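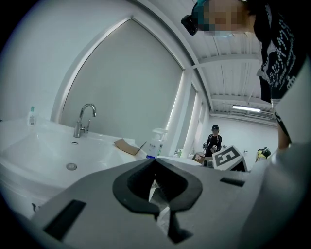
Tablet as a second screen for my laptop: cable or wireless?

Posted by gralleck_fan in Tablets & Accessories

Hi everyone! I just got a Pringle 8 tablet and I love it so much more than I expected to. The screen is gorgeous for its size, the battery gets me through a whole shift and the evening after, and now I've read that I can use it as a second screen next to my laptop. I tried it last night with the Grorno app over wifi and it works!! Mostly. The mouse pointer lags behind my hand a bit, and every so often the whole thing freezes for a second or two and then catches up in a rush.

My laptop is a couple of years old and has one USB-C port and two of the older kind. I mainly want to keep chat and my calendar on the tablet while I write on the big screen. Would a cable fix the lag, and does it matter which cable? I only have the one that came in the box. Also, does the tablet charge while it's doing this, or will it run flat by lunch?

flutunbridge_dave

Cable, every time! I used mine over wifi for most of a winter and put up with exactly the stutter you describe, then plugged it in one day in October and couldn't believe I'd waited. The pointer sticks to your hand like it would on a normal monitor.

Things to do, in the order I'd do them:

Update Grorno on both the laptop and the tablet. If the two versions don't match, the cable option stays grayed out and you'll think your cable is dead.

On the tablet, go to Settings, then Connected devices, and switch the USB mode from Charging only to Data. Mine goes back to Charging only after every restart, so check it again if the connection stops working.

Plug into the USB-C port on the laptop. The older ports will connect, but charging is so slow through them that the tablet loses a little battery all day.

Open Grorno, pick Wired, and drag the little tablet rectangle to whichever side of the laptop your tablet sits on. Get this wrong and you'll be pushing the pointer off the wrong edge all morning (ask me how I know).

On charging: from the USB-C port mine started the day at 94 percent and was at 100 by lunch with the screen on the whole time. I keep the brightness at the middle setting, so yours may be different if you like it bright.

The box cable is fine for charging, but try it before you count on it for data. Mine carried both. I've since bought a longer braided one from Gralleck so the tablet can stand on a shelf above the desk, and I'm really happy with it.

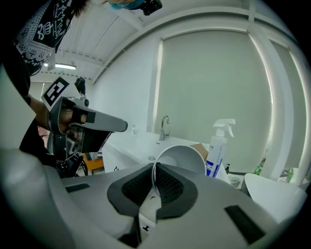

White paper cup, at the counter.

mossyport

just use wifi, works great for me

tabletops_and_tea

Cable is the better answer, but if you ever need to go wireless (I do, I move from room to room a lot) it can be so much smoother than what you're getting now! Put both devices on the 5 GHz network. Most routers give it a separate name, and tablets love to hang on to the slow one. Then in Grorno set Picture quality to Medium. For chat and a calendar you won't see the difference, and my freezes went from constant to more than 3 hours apart.

Turn off battery saver on the tablet too. It puts the wifi to sleep in short bursts, and the picture hangs each time.

One more thing I adore: with touch input turned on in Grorno you can scroll your chat with a finger on the tablet while the pointer stays put in your document. It's off by default, under Input. Try it with the cable as well, it works the same either way.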